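# Cunix Ribbed Finger Set, two-arm pack

Part no. 834. Fits Tultby parallel gripper bodies, both arm sides. Sold by Trekthorpe Bench Supply.

The 834 is a set of tapered, ribbed fingers for light tabletop work. The ribs let the finger give a little when it closes on something soft, so you can pick up a thin-walled part without setting a force limit for every item. We carry it next to the Holanda flat jaw, and most customers who ask about one end up asking about the other, so we ran both on the same bench with the same arms.

## What we tried them on

Paper cups standing upright, and a small can lying on its side. Both arms faced each other across a white table. Each pair of fingers got 18 picks per item from each side.
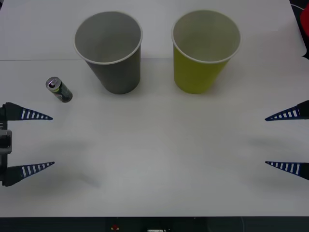 Cups were the easier part. The 834 held them just under the rim and at mid-height, and the rim hold marked the paper less. The Holanda jaw also picked up every cup, but it left a crease on most of them unless we slowed the close speed to the second-lowest setting.

The can was harder. On its side it rolls if one finger touches first. With the 834 we missed 2 picks out of 18 from the left arm and none from the right. We think the left arm was slightly out of square and have not repeated the test. The flat jaw missed none. If you mainly handle small, hard, round parts, buy the flat jaw and save the money.

## Wrist camera view

With a camera at the wrist, the fingers stay in the lower corners of the picture when open. The middle is left clear for finding the part. Blue also separates well from a white or gray bench, which helped when we set up masking. If your parts are blue, expect to spend more time on it.

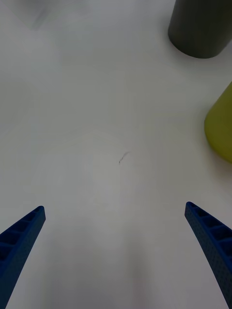
*Fingers open, seen from the wrist camera. Gray and yellow-green items at right.*

## Details

| | 834 | Holanda flat jaw |
|---|---|---|
| Finger style | Tapered, ribbed | Straight, solid |
| Best for | Cups, soft packs | Cans, blocks |
| Color | Blue | Black |
| Weight per pair | 18 g | 31 g |
| Screws included | Yes | No |

## Fitting

Remove the old fingers, seat the new ones against the shoulder, and tighten the screws evenly. Run the gripper open and closed a few times, then set the zero point again. Controllers on firmware 333 or later have a finger preset under Tools. On older versions, enter the finger length by hand.

Spare single fingers can be ordered separately. Orders placed in November ship with the revised screw kit.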